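About Gilleck

Gilleck writes and maintains working rules for teams that record human hand demonstrations and use them to program robots. We began as a two-person measurement group inside Florov and have operated independently since July 2019. Our office and recording desks share one floor, so the people who draft a rule also work under it.

What we do

Our main document is the Gilleck Desk Practice, now in its fourth edition. It has 70 clauses in 12 sections and covers operator setup, marker care, cable routing, object selection, session length and file naming. Client teams adopt it whole or by section. We audit against the edition the client signed, and we do not apply later clauses retroactively.

A clause enters the Practice only after it has been tried at our own desks. Torunn Fagerlund runs these trials. If two operators read a draft clause differently, it goes back for rewording - this is the most common reason for delay.

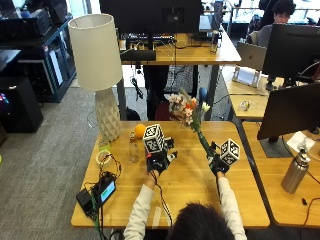 Recording at a desk with hand-worn sensor rigs and marker cubes. The right-hand rig is holding the flower stem.

Rules we are asked about most

Marker faces are inspected before each session and replaced if scratched or lifting. Tape repairs are not accepted.

Cables must leave the hands with enough slack for a full reach. The operator checks this with both arms extended before recording starts.

Thin, soft or irregular objects are logged by type. A stem, a bottle and a piece of fruit need different grips and are never filed under one label.

Failed grasps are kept and tagged. Deleting them is a major finding in an audit.

People

Florence Sutherland is director and signs all audit reports. Sylvie Cormier edits the Practice. Trevor Bélanger handles audits and operator training, including the Hivano sites. Maëlle Paquette manages records - the archive holds 961 clause comments, each with a written reply.

Comments on the current edition are open to anyone, client or not. Please quote the clause number and the edition.

Page last revised 11 February 2025.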